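The Plidavholm Comparison

The job from Wunov was a comparison, and the terms were simple. Two arm controllers, the Clarkura and the Dursun, same arm model, same tasks, 400 runs each. Everything would take place in the simulator. I was to write down which one I would trust with a real bench and send the report by Friday.

I started Clarkura in the room we called Plidavholm. It had a wooden floor, a white table and an instrument in the middle of it. The task was to approach the instrument, stop 48 millimeters short, and hold still until told otherwise.

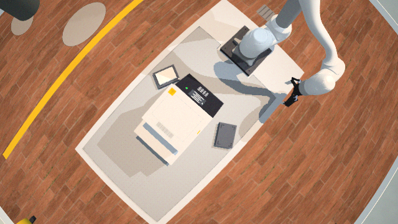 Plidavholm, white table. Gripper open, instrument at center.

Clarkura was fast. It took the shortest path every time and arrived with a small overshoot that I could see in the plots and nowhere else. Dursun was slower and had no overshoot. By two in the morning I had both sets of curves on one page and a draft that favored Dursun, with a paragraph on settling time that I was fairly pleased with.

Then I looked at run 328.

Dursun had approached the instrument, stopped at the correct distance, and held. The hold command was released. Dursun kept holding. The log showed no fault and no dropped messages. It showed the controller receiving the release, acknowledging it, and requesting the joint positions again. It requested them 1325 times. Each time they were the same, and each time it asked once more, like a person patting a pocket for keys.

I replayed the run. The arm did the same thing. I changed the seed and it moved off normally. I changed it back and it waited.

A stuck loop is a defect, and I wrote it up as one. I gave it a number and a severity. Under "probable cause" I typed "unknown," deleted it, and typed it again.

The second task was on the perforated table, with the larger robot. The start pose was folded, joint cluster hanging clear of the surface. Clarkura left the start pose on the first tick.
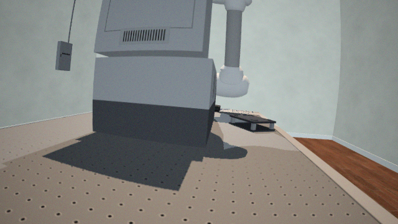 Perforated table. Arm folded, tray platform at the far end.

Dursun read the joints twice before moving. I checked whether that was in its specification, and it was: two reads, then motion. I had simply never noticed the second one.

The draft still favored Dursun. I moved the defect from the appendix to the first page, where Wunov would have to read it, and left the recommendation as it stood. Before sending the file I opened it again and checked the number of the run. Then I closed it, opened it, and checked once more.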